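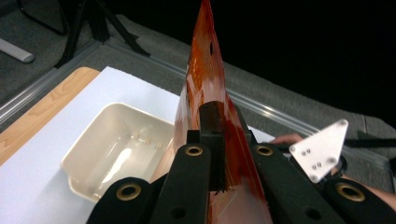
Reading time: 2 minutes

Opened Snack Bags: Sorting at the Counter

Cover the work surface with clean white paper before sorting. Crumbs show up at once, and the sheet can be lifted away whole.

Set an empty tray beside the bags - a plain white one with a pouring spout serves well for loose pieces.

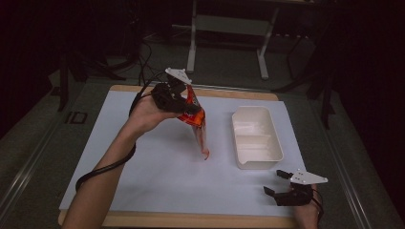

Household Notes, No. 246

Hold a crumpled bag by its upper part and empty it slowly. Flatten it before folding the top over 3 times.

Contact: Joelle Atallah, Fosness Household Office | Back to top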